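Thread: Wrist camera vs fixed camera for paper handling, anyone seen real numbers?
Board: Small arms and grippers
Replies: 8

dullbit_4
I keep reading that a wrist camera fixes everything for thin flat stuff. We pick paper sheets with a two-finger gripper and I have yet to see it. Skurine sells a wrist mount kit with a nice video and zero failure counts. Has anybody here run the same task with and without, same arm, same fingers, and written down the misses?

Chrysoula Sarantis
We did 200 picks on Domlow arms last November, 100 with the fixed camera only and 100 with both. Both together was better, but most of the gain was at the edge approach. Once the fingers were down on the sheet it made little difference.

dullbit_4
Better by how much? And who was resetting the sheets between tries? If the same person resets and scores, I don't trust it.

Chrysoula Sarantis
Same person, me, and I don't have the sheet in front of me. I'll dig it out Tuesday. I'm not selling anything.

planktorque
The real problem is the fingers. Standard hard fingers on paper over a wood table are a bad idea whatever you bolt to the wrist. You can see the edge perfectly and still push the sheet away. Buy thin tips first, argue about cameras later.

Evangelia Nikolaidis
Half agree with planktorque. But look at what each view gives you before you throw the wrist camera out. One wrist view and one fixed view from our two-arm table, colored sheets:

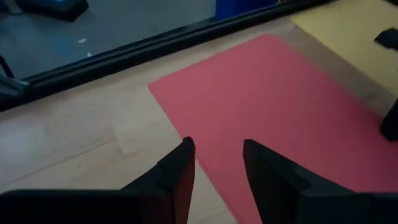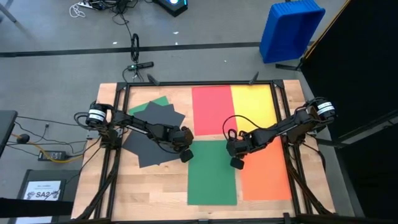
What I take from them
The wrist view gives me the left fingertip against the border of the red sheet. I can't judge that from the fixed view, the arms reach over too much of the paper. On the other hand, the wrist view has no idea there are gray squares on the other half of the table. So I don't buy "replace the fixed camera" and I don't buy "wrist view is a gimmick" either.

planktorque
Fine, but seeing a tip over an edge in a flat picture tells you nothing about height. Is that finger touching the paper or hovering above it? I can't tell and I doubt your controller can.

Evangelia Nikolaidis
From one still, no. We get height from the joint readings, and those drift when the arm is stretched out. I never said the camera solved that part.

dullbit_4
So now we're at two cameras plus joint readings plus thin tips, and the vendor page says "just add the wrist kit." This is my whole complaint. Each fix is sold as the one fix.

mossgate
Does red paper cause trouble for anyone else? The Vasilakis wrist unit we had on trial kept shifting its white balance whenever a big sheet filled the view. We locked exposure and color by hand and it calmed down, but the trial unit forgot the settings at every power cycle. Sent it back.

Chrysoula Sarantis
Lock them in your start script. Ours forgets too. It takes 4 lines.

mossgate
For that price I shouldn't have to.

Evangelia Nikolaidis
In the wrist view I posted, the red sheet is paler on one side and deeper toward the other. If you find the sheet by color alone, a spread like that can split it in two. I'd go by the edge.

planktorque
Edges are no better when there's wood grain running at a slant next to them. We used Nunow's edge finder and it happily picked up a plank.

dullbit_4
OK, what I'm going to do: 8 sheets, one arm, fixed camera only, then the same with the wrist camera, then both. Somebody else scores it. Stock fingers for all of it, and planktorque can complain about that in advance.

planktorque
Complaining in advance. Your stock fingers will hide any difference between the cameras.

dullbit_4
Then I'll run it again with thin tips. Chrysoula, if you find that sheet, please post the raw misses too, averages don't help me.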